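Bench notebook, January 2020
Trorneo sim package, trial license, entry 3

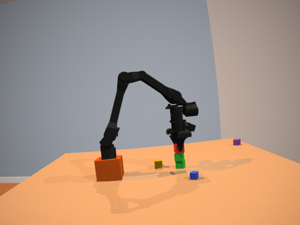 Picking up where the last entry left off, which was me swearing at the license server. It runs now. The fix was to uninstall the thing, install it again in a folder with no spaces in the name, and not ask questions. Total cost so far: most of a morning and the good coffee.

For anyone reading this later, the question on the table is whether we renew Trorneo in June or go over to the Bratu bundle, which is cheaper and comes with a manual in which every page is page 1. Skedstead wants our pick-and-place numbers before they order anything, so whichever package we keep has to get us through their job without a person standing next to it.

Setup today is the stock arm on the stock block, colored cubes on the table, default lights. I left the default lights alone on purpose. They throw shadows in more than one direction and I want to know now if the vision side falls over because of it. Sales told us the renderer was "production grade." The arm looks fine. The room looks like a dentist's office before the furniture arrives.

Test was the stacking script, red on top of two greens. Yellow, blue and purple are along as distractors and should be left alone. Ran it 477 times overnight with the start positions shuffled. 44 of those ended with something on the floor or a cube somewhere it had no business being. The log has a field called "reason" and in all 44 cases the reason is "other." I have written to support.

Went through a handful of the bad runs by hand. What I think is going on:

Stacks come out staggered and the checker doesn't mind. It passes anything that hasn't fallen over. Tolerance is set in a config file the manual mentions once, in the chapter on printing. I tightened it and a lot of our good runs stopped being good. Need to redo the whole batch before quoting a number to anybody.

Release is too early. Fingers start opening while the arm is still settling. On the real bench we'd hear it. In here it's silent and you find out from the log, or you don't. Added a pause before release and it helps. Have not worked out the shortest pause that still helps.

Gripper comes straight down every time, whatever is next door. Okay with the table this sparse. Skedstead's trays are not sparse. There is an "approach angle" box in the settings that takes any number you like and does nothing with it. Typed in 3,723 degrees and got a green check mark. Also written to support.

Far cubes. When purple gets shuffled to the back of the table the camera finds it late or loses it for a bit. Doesn't matter for this script. Will matter the day somebody asks us to pick one up from there.

Good things, so I'm not accused of sulking: it is fast, it hasn't crashed since the reinstall, and the joint readouts agree with our own math, including the wrist, where the Wandska demo went off the rails last year. Saving and reloading a scene works the first time. I reloaded it again out of suspicion and it still worked.

Support answered while I was typing this. They thank us for our interest in approach angles. The feature is on the roadmap. They attached the roadmap, and approach angles aren't on it. No word about "other."

To do:
Rerun the full batch with the tight tolerance and the pause in.
Same script on the Bratu trial, same shuffle seed, so we're comparing like with like.
Build a crowded table, something closer to the Skedstead tray. Put the purple one in back.
Find out what a second seat costs. The price page says "contact us," so set aside an afternoon.
Whoever moved the config file to the shared drive, please move it back. The sim doesn't look there and it won't tell you it hasn't looked.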